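19 November 2023
Submitted by the Horkcombe survey group, second-year retail geography

Walking distance and basket size at a small-town grocer

1. Background

Nernbridge lost its last high-street supermarket when the Drimeck branch moved to the ring road. Residents without a car now depend on one independent shop, Dreßler, and on a bus that runs every two hours. Our project asked whether people who walk to the shop buy less per visit than people who drive, and whether they come more often to make up for it.

2. Method

We collected 117 short questionnaires outside the entrance over two weeks. Each asked for mode of travel, street of origin, number of visits in the past week and amount spent that day. Distance was measured along footpaths from the midpoint of the street given. Six forms had no street name and were left out of the distance analysis but kept for the spending figures.

Respondents were grouped into three bands: under 200 metres, 200 to 600 metres, and over 600 metres. The bands were fixed before the survey started.

3. Results

Walkers in the nearest band made the most visits and spent the least on each. Spending per visit rose with distance among walkers up to the second band and then fell again. Several people in the outer band wrote that the weight of the shopping on the way home set the limit. Drivers showed no clear pattern with distance.

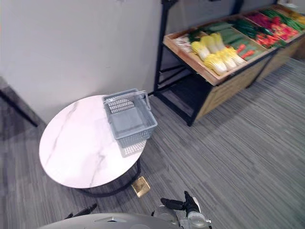

Weekly spending, estimated as visits multiplied by the amount spent that day, was similar for walkers and drivers. This estimate is weak. It assumes that the recorded visit was a typical one, and people who do one large shop and several small ones will be badly represented.

4. Limitations

All forms were completed in daylight, so evening customers are missing. The slope on the north side of the town was not allowed for in the distances. A repeat survey is planned for December, with a question on household size added and the street question moved to the top of the form.

Contact: Horkcombe survey group, c/o department office | © 2023 the authors | Back to top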